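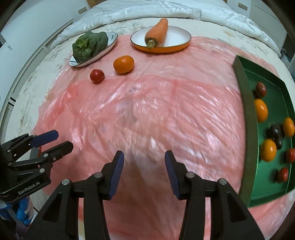

The bed, the pink plastic, and the night's produce.

So the way it worked was, you got paid per plum. Per anything, really, but plums were what I was good at, so I think of it as per plum. Prirby sent the grippers in a padded case and a sheet of instructions that said to use "a soft, level household surface," and my apartment has exactly one of those. I put the pink plastic down over the bedspread, shoved the duvet up to the top, and went to work.

You squeeze the handle, the fingers close, you lift the fruit out of the green tray, you set it down, you open. Do it again. Somewhere a machine was learning from my wrists. I liked thinking about that! My mother spent her whole life trying to get me to pick things up off my bed.

The fault started in July, on a tomato. I had it between the pads and I opened my hand, and the fingers didn't open. They waited. Then they closed a little more, very politely, the way you'd press an elevator button a second time. I said a word and shook the thing and it let go, and the tomato rolled under the duvet and I had to go in after it.

I wrote it up. There was a form for that. You picked the type of problem from a list (sticking, slipping, noise, other) and I picked sticking, and a message came back from the help desk, which called itself Samuel. Samuel thanked me and asked me to wipe the pads with a damp cloth. I wiped the pads. Samuel asked me to restart the unit. I restarted the unit and for two days it was fine, and I did 859 picks, my best run ever, and bought myself a decent dinner.

Then it did it again, on a plum this time, and it didn't stop at a little.
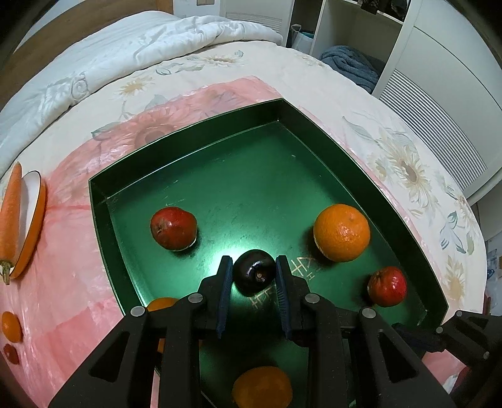

I'd always gone slow on plums. They've got that skin that looks tough and isn't, and the trick is to come down from straight over them and stop the second you feel them push back. Well, I stopped. The gripper kept going. I had my hand completely off the trigger, I was holding the thing like you'd hold a strange cat, and those blue pads went on closing until the plum gave up all over the tray. Juice up the sides. Juice on my good sweater.

And okay, it's a plum. I know. But the week before, I'd fished a grape out from between those fingers with my own thumb, while the power was on, because I was in a hurry and I was on pick 66 of a set that didn't count unless you finished it.

I filled in the form again. Under "was anyone hurt" I wrote "not yet," and the form wouldn't take it, it wanted yes or no. I put no. Samuel asked me to wipe the pads with a damp cloth.

So I did something I'm not proud of, or maybe I am, I go back and forth. I put yes.

My phone rang in under 10 minutes. A woman, a real one, tired, from a company I'd never heard of called Zalier, which apparently made the little motor for Prirby. She didn't ask about my hand. She asked, was it warm? Was the room warm? I said it was July and the radiator had been stuck on since spring. She was quiet and then she said, "Unplug it for me, would you? I'll stay on."

I unplugged it. The fingers twitched once and let go.

She told me there were 130 of them out, in people's kitchens and bedrooms, and that she'd been asking for a recall since the first warm week, and that what she'd needed was a yes on a form. I looked at my two good hands. I could hear her typing.

"Which finger?" she said.

"Sorry?"

"For the report. It has to say which finger."

I thought about it for a second. I told her the thumb.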